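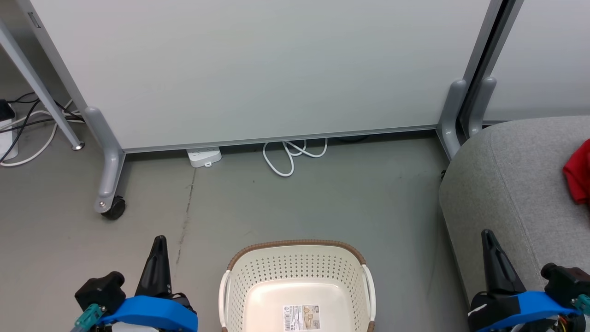 Figure 1. Head view of the work area, both grippers in the foreground.

3.2 Workspace and viewpoints

We built Prendance in a shared workshop, and we wanted it to cope with the room as it is. A basket sits between the two arms, a red cloth item lies on the upholstered seat to the right, and cords run along the floor. It is a wonderful test of perception! The head view takes in the most floor, but it says little about the space between two fingertips.
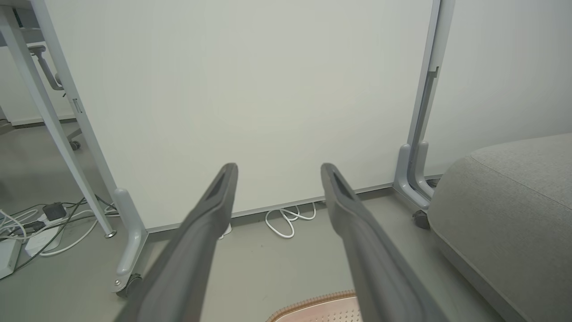

Figure 2. Wrist view, with coiled cable under the panel rail.

That space is what the wrist views give us. The fingers stay in sight at all times, so the planner (Flerum, written by Giang Nghiêm) can measure a target against the tips directly — a real pleasure to work with. Pale cable on gray floor stands out well. The large plain panel offers almost no features to match, and we mask it.
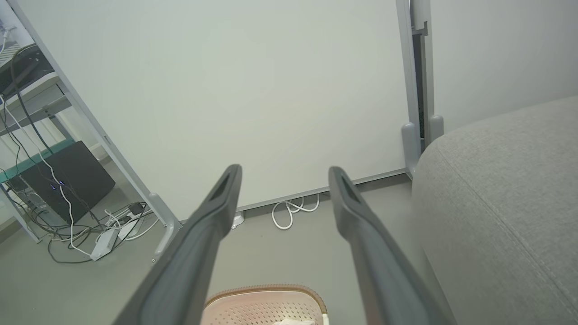
Figure 3. Wrist view, with shelving at far left and basket rim at bottom.

We recorded 114 short runs over 17 evenings in March. Five were set aside for tuning. Basket rims proved a very handy landmark, and we now look for one first in every run.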